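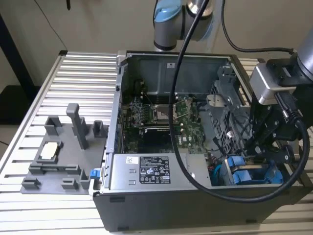
Curkel Desktop Parts Set

README

Curkel is a collection of records about taking desktop computers apart and putting them back together. It covers the parts most people touch when they repair or upgrade a tower: processor, memory, drives, side panel, and the small latches and screws that hold them in place. The current release has 1563 records, of which 719 deal with the processor and its socket.

What a record contains

Each record is one step of one job on one machine. It has a short text note, a part name from the list in parts.txt, and a state for that part before and after the step. Some records also have a free comment. Comments were typed at the bench and have not been cleaned up, so expect odd abbreviations ("hs" is heatsink, "mb" is motherboard).

Part states

seated — the part is in its place and locked
loose — the part is in its place but not locked
out — the part has been removed from the case
holder — the part is out and resting in the fixture tray
unknown — the note does not say

An empty socket gets its own entry. A processor can be in the tray while the socket is empty, and the two are recorded separately. In release 1 they shared one field, and that caused trouble when a different processor went back in.

Setup

All jobs were done with the tower lying on its side, side panel off, on a slotted aluminum table. The fixture tray sits to the left of the case. It is 3D printed in gray, with a raised rectangular frame in the middle for the CPU and several posts and holders near the edges. The tray file is in fixtures/ and prints without supports. Check it against your own processor before using it, as fit varies between printers.

"Left" and "right" in the notes always mean left and right as seen from the front of the table, whatever way the case is turned.

Known problems

80 records from the Dultura batch have no state after the step. They are marked unknown and were kept in.

Drive steps are thin. There are only 12 where a drive goes back in — most of the notes stop once it is out.

Thermal paste is not tracked. If a note mentions it, the mention is in the comment.

Sources and naming

Records come from two batches, Dultura and Chauhan. The batch name is the first part of the record name. Part names follow the Carkonley list, with "side panel" used in place of "cover" everywhere.

Changes

Release 2: split socket and processor, added the holder state, fixed part names in the Chauhan batch.
Release 1: first version, April.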